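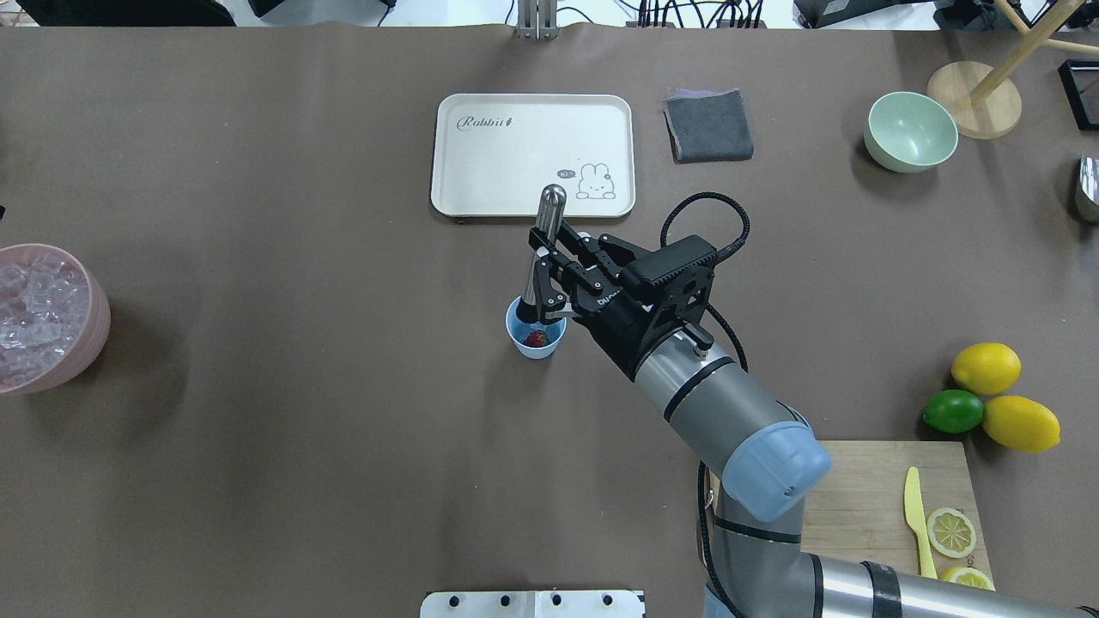

2 / 10 페이지

엘라리(Ellari) 홈카페 게시판 > 음료 만들기
제목: 딸기 레몬에이드, 컵에서 바로 으깨시나요 따로 으깨시나요
조회 535

오리네
1페이지에 올린 글이 길어져서 이어서 씁니다. 질문은 그대로예요. 작은 컵에 과일을 넣고 그 안에서 바로 누르는 방식과, 볼에서 미리 으깨서 옮겨 담는 방식 중에 어느 쪽이 나은지 궁금합니다. 저는 지금까지 컵에서 바로 했습니다. 설거지가 줄고 즙이 볼 벽에 묻어서 버려지는 양이 없어서요. 단점은 컵이 작으면 옆으로 튀고, 덩어리가 바닥에 붙어서 끝까지 안 눌린다는 점입니다.
레몬은 얇게 썰어 마지막에 올립니다. 얼음은 따로 통에 담아 두고 맨 나중에 넣고요.

무화과잼
컵에서 바로 하는 쪽입니다. 대신 컵을 조금 더 큰 걸로 쓰세요. 하늘색 컵이 예쁘긴 한데 에이드용으로는 작아 보입니다. 얼음이랑 탄산수까지 들어가면 넘칠 것 같아요.

오리네
으깨는 건 작은 컵에서 하고 마실 때는 긴 잔으로 옮깁니다. 그러면 결국 옮겨 담는 거 아니냐고 하시면 할 말이 없네요.

Song
그럼 처음부터 볼에서 하는 게 맞죠. 민트색 볼 비어 있던데 거기다 하시면 됩니다. 넓어서 포크로도 눌리고 설탕 섞기도 편해요. 컵 안에서 금속으로 누르면 바닥에 흠집 나기 쉽습니다. 저는 그렇게 컵 하나 버렸어요.

무화과잼
볼은 넓어서 과일이 도망다녀요. 좁은 데 가둬 놓고 누르는 게 힘이 덜 듭니다.

Song
잘라서 넣으면 안 도망갑니다. 꼭지 떼고 반으로만 갈라도 돼요.

이레오상회
지나가다 씁니다. 흠집은 컵 재질에 따라 다릅니다. 두꺼운 유리는 수직으로만 누르면 괜찮았고, 플라스틱은 금방 뿌옇게 됐어요. 도자기는 유약 상태 따라 달라서 뭐라고 못 하겠습니다. 비스듬히 넣고 돌리는 게 제일 안 좋습니다. 똑바로 세워서 누르고, 들었다가 다시 누르고, 그 정도면 충분해요.

감나무집둘째
저는 질문이 좀 다른데, 레몬을 노란 플라스틱 칼로 써시는 건가요? 껍질이 잘 썰리나요? 저희 집에 있는 플라스틱 칼은 바나나 말고는 제대로 썰리는 게 없습니다.

오리네
톱니 있는 제품은 레몬도 됩니다. 다만 두께가 들쭉날쭉해요. 얇게 고르게 썰고 싶으면 그냥 과도 쓰세요. 저는 아이랑 같이 할 때가 많아서 플라스틱 칼을 꺼내 둡니다.

감나무집둘째
감사합니다. 아이용으로 하나 사야겠네요.

Song
레몬을 도마에 썰어 두고 오래 놔두면 나무에 냄새 뱁니다. 밝은색 나무 도마면 더 신경 쓰셔야 해요. 다 썼으면 바로 물로 헹구고 세워서 말리세요.

무화과잼
레몬 냄새는 금방 빠지지 않나요. 마늘이면 몰라도. 저는 오히려 마늘 썬 도마를 레몬으로 문질러 닦습니다.

Song
냄새는 빠져도 산이 닿으면 표면이 거칠어져요. 오일 먹인 도마는 티가 납니다.

무화과잼
몇 년 썼는데 아직 모르겠습니다. 도마마다 다른가 봅니다.

Lihua Kang
컵이냐 볼이냐보다 설탕을 언제 넣는지가 맛에 더 영향이 큽니다. 제가 하는 순서 적어 둡니다.
딸기를 씻어서 물기를 닦고 꼭지를 뗍니다. 큰 건 반으로 가릅니다.
컵에 딸기랑 설탕 2작은술을 넣고 8분 정도 그냥 둡니다. 즙이 나오면서 말랑해집니다.
그다음에 누릅니다. 완전히 갈지 말고 덩어리가 남을 정도까지만요.
레몬즙을 넣고 한 번 저은 뒤 긴 잔에 옮깁니다.
얼음, 탄산수 순서로 넣고 레몬 한 조각 올립니다.
설탕에 재워 두면 세게 누를 필요가 없어서 컵에 흠집 날 일도 적습니다.

오리네
재워 두는 건 안 해 봤습니다. 늘 설탕 없이 누르고 나중에 시럽을 넣었어요. 다음에 해 보겠습니다.

이레오상회
위 순서 좋은데 저는 레몬즙을 처음부터 같이 넣습니다. 색이 더 선명하게 남는 느낌이에요.

Lihua Kang
취향 차이 같습니다. 저는 처음부터 넣으면 신맛이 앞에 와서 나중에 넣습니다.

보리차한잔
얼음 얘기도 좀 해 주세요. 분홍색 통에 담긴 얼음이 투명하던데 집에서 얼리면 저는 항상 가운데가 하얗게 됩니다. 끓인 물로 해도 똑같아요.

이레오상회
끓인 물은 차이가 별로 없습니다. 천천히 얼리는 게 중요해요. 보냉백이나 스티로폼 상자에 물통을 넣고 뚜껑을 연 채로 냉동실에 두면 위에서부터 얼어서 맑은 부분이 생깁니다. 하얀 건 아래쪽으로 몰리니까 그 부분만 잘라 내면 됩니다. 시간은 오래 걸려요.

보리차한잔
잘라 내는 게 일이네요. 그냥 사다 쓰겠습니다.

무화과잼
봉지 얼음이 제일 편합니다. 대신 미리 통에 덜어 두면 녹으면서 서로 붙으니까 과일 다 준비하고 나서 꺼내세요.

Song
저는 반대로 미리 꺼내 둡니다. 냉동실에서 막 나온 얼음에 탄산수 부으면 쩍쩍 갈라지고 거품이 확 올라와요. 겉이 살짝 녹은 다음이 낫습니다.

무화과잼
잠깐이면 되지 준비하는 내내 꺼내 둘 건 아니죠.

감나무집둘째
토끼 쟁반은 어디 건가요? Rabbit이라고 써 있고 구석에 토끼가 Hi~ 하는 거요. 딸이 보더니 사 달랍니다.

오리네
선물 받은 거라 산 곳은 모릅니다. 물어보고 알게 되면 쓸게요.

감나무집둘째
네 부탁드려요. 크림색이라 과일 물 들면 안 지워질까 봐 그것도 궁금합니다.

오리네
딸기 물은 바로 닦으면 괜찮았습니다. 저는 옆에 진회색 행주 하나 접어 두고 흘릴 때마다 닦아요. 흰 행주는 딸기 할 때 안 씁니다.

보리차한잔
탁자에 갈색으로 깐 건 종이인가요 매트인가요? 주름이 조금 있던데. 저도 뭘 깔긴 해야 하는데 비닐은 미끄러워서 싫더라고요.

이레오상회
포장용 크라프트지 넓게 깔면 편합니다. 다 쓰고 접어서 버리면 되고요. 물을 많이 흘리면 밑까지 젖으니까 얼음 통 밑에는 수건을 받치세요.

Song
종이는 매번 버려야 해서 저는 실리콘 매트 씁니다. 한 번 쓰고 버리는 거 아깝습니다.

이레오상회
택배에서 나온 완충지 펴서 쓰는 거라 새로 사는 건 없습니다.

Song
그건 인정합니다.

무화과잼
원래 질문으로 돌아가서, 저는 그래도 컵에서 바로 하는 쪽이요. 재워 두는 방법이면 더 그렇고요.

Song
저는 볼입니다. 사람 수 늘어나면 컵으로는 한참 걸려요. 손님 10명 왔을 때 컵에다 하나씩 하고 있을 겁니까.

오리네
보통은 두 잔 정도라서 컵으로 계속할 것 같습니다. 손님 오는 날은 볼로 해 볼게요. 7월에 가족 모임이 있는데 그때는 딸기가 없을 테니 냉동으로 해야 하는데, 냉동도 설탕에 재우는 시간은 똑같이 두면 되나요?

Lihua Kang
냉동은 녹으면서 물이 많이 나옵니다. 설탕 먼저 뿌려서 냉장실에 넣어 두고 다 녹은 다음에 누르세요. 탄산수는 평소보다 적게 잡으시고요.

보리차한잔
냉동 딸기는 산 것마다 단맛이 달라서 하나 먹어 보고 설탕 넣는 게 좋습니다.

이전 1 2 3 4 5 다음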